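Jun 23, 2021

# Parnport schools to trial a later bell, and I have thoughts

If you've got a teenager in Parnport you've probably had the email by now. Starting in July, three of our high schools will move the morning bell back to give older students a bit more sleep, and the trial will run for 13 weeks before anyone decides whether to keep it.

I've been following this one since it was a single line on a parent council agenda, so forgive me if I get a bit carried away! I sat through the whole information night on Monday (hard chairs, good biscuits) and came home with four pages of notes and a sore back.

The basics first. Students in years 10 to 12 at the three schools will start 45 minutes later than they do now. The younger years keep their current times, so yes, some families will have one kid out the door early and another still face down in a pillow. The end of the day shifts as well, but only by half an hour, and the missing 15 minutes comes out of lunch and the roll call period. That last bit got a groan from the back of the hall, mostly from the students.

Imani Wanyama is running the trial for the district, and I liked how plainly she talked about it. She told us she didn't know if it would work. Attendance in the first period has been sliding for a couple of years, late slips are piling up at the front offices, and the senior teachers keep telling her that half the room isn't awake until recess. "I'd like to try something other than another letter home," she said, and that got a decent laugh.

What they'll be looking at is late arrivals, absences, and a short sleep diary the kids fill in on their phones. The diary runs on an app called Celleo, and there were plenty of questions about that. Who sees it? Where does it go? Wanyama said it's voluntary, that names are stripped out before the district sees anything, and that a student who doesn't want to do it won't be chased. One dad asked to have that in writing and she said it would go out with the consent form this week. I'll be checking my inbox.

Then we got to the buses, and things warmed up.

Parnport's school runs are handled by Ghasemi, and they've got the same vehicles doing the senior and junior trips in one loop. Splitting the start times means splitting the loop. The company has agreed to put on 11 extra morning services across the three schools, but nothing has been settled for the afternoons on the Utine side of the river. If you live out there you'll know what that means - a long wait at the interchange or a lift from somebody's mum. I counted myself among the grumblers here. My youngest catches that bus, and she's not a patient person.

Albane Arnaud, who has two boys in year 11 and works early shifts at the hospital, stood up and said what I think a lot of people were thinking. She leaves home before six. Right now she rings the house at seven and the boys get themselves going. Push it back and she's on the ward with no chance to pick up the phone. "I'm all for them sleeping," she said, "I just don't want to find out at three in the afternoon that they never got up." The answer was that the schools will open their libraries at the old time for anyone who wants to come in early, with a staff member there and toast on offer. She seemed fairly happy with that, though she did ask who was paying for the toast.

Sport is the other sticking point. Rowing and netball both train before school, so those kids won't get any extra sleep unless the clubs shift too, and the clubs haven't been asked yet. Afternoon training will run closer to dark, and a couple of the ovals don't have lights. Someone from the netball side offered to get the coaches together before the holidays. I hope they do, because it was the one part of the night where I felt the planning was a bit thin.

For what it's worth, I'm in favour. I've spent four winters dragging my eldest out of bed and he's a lovely, cheerful boy from ten o'clock onward. I'd also like the afternoon bus sorted before the first day and not three weeks in.

Consent forms are due back by the end of next week. There's a second information night planned for Utine families at the primary school hall, and the date will be on the district's page once the hall booking is confirmed. If you can't make it, questions can go through your school's front office, and they've promised to put all the answers up in one spot for everyone to read.

I'll go along to the Utine one as well and write up whatever they say about the buses. If you've got something you want asked, leave it in the comments and I'll take it with me. 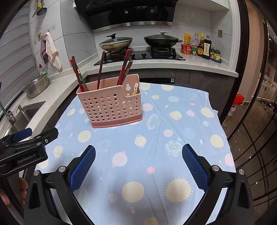 And if you were the person who left a green umbrella under the seats in row three on Monday, the school office has it.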